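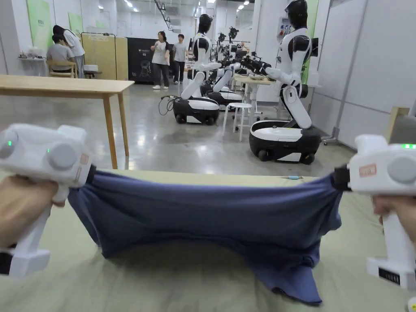
Raelene Fairweather
1 January 2018

1/ Happy New Year, friends! I promised a few of you I'd write up how I pack for the long trip home every December, and then I didn't do it in December, so you're getting it now while I'm sitting at my mother's kitchen table in Astarell with a cup of tea and a very old dog on my feet.

2/ Some background for the newer people. I moved away in 2000 and I've come back for the holidays nearly every year. Door to door it's 3918 miles, with a plane, then a smaller plane, then the bus from Werik that stops at every single mailbox. I have done that bus with two suitcases and I will never do it again.

3/ So the rule is one bag, and it has to be one I can lift over my head without asking a stranger. I start with the presents and let the clothes have whatever room is left over. I used to do it the other way around and I'd end up at the airport wearing a scarf meant for my aunt.

4/ Presents have to be flat or soft. Books are allowed if they're paperbacks. My cousin Huia once asked me for a cast iron skillet and I love her dearly, but she got a tea towel with a skillet printed on it.

5/ Clothes! I'm gone for 9 nights and I bring enough for maybe half of them. My mother owns a washing machine and she is offended if you don't let her use it on your behalf. Dark colors, nothing that needs an iron, one nice thing for church or dinner out. T-shirts are my pajamas and my spare layer and, on one bad flight, my pillow.
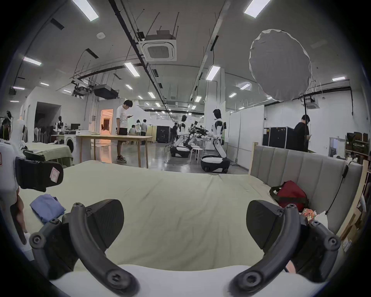

6/ I also leave the bag open for a whole day before I zip it, because that's when I think of the things I always forget. Charger, reading glasses, the pills for the bus (if you know that road you know why). Kane Prendergast from my old office swears by a printed checklist taped inside the lid, and I tried it one year, but I kept putting things on the list so I'd have the pleasure of crossing them out.

7/ Shoes: wear the boots, pack the slippers. People argue with me about this every year. Your boots will be hot on the plane, yes. Loosen the laces and put up with it. Your bag will thank you – and so will whoever is in the seat behind you if you keep them ON.

8/ Food for the journey goes in a coat pocket. I bring almonds, a cheese sandwich, and those ginger candies that stick to your teeth. The little café at the Werik bus stop was closed this time with a note on the door, and I was the most popular person on that bench once I got the candies out. A lovely man traded me half an orange. 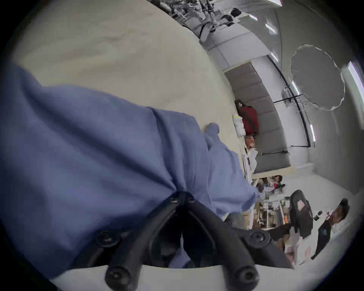 9/ Now the part I'm worst at, which is going back. You arrive with one neat bag and your family spends the whole visit filling it. So far I have been handed jam, a lamp, a pair of my late grandfather's binoculars and a sweater that would fit two of me. I said yes to the jam and the binoculars and the sweater. We're still talking about the lamp.

10/ What works for me is a thin folding tote in the bottom of the suitcase. It takes up no room on the way out and on the way home it goes under the seat with the breakables in it. Jam gets wrapped in the sweater, sweater gets tied shut by its own sleeves, and then I worry about it for the entire flight anyway.

11/ Mom has just come in to ask who I'm typing to and whether you've all eaten. If you have a trick for getting a lamp onto a very small plane, I'd love to hear it, she's gone to look for a box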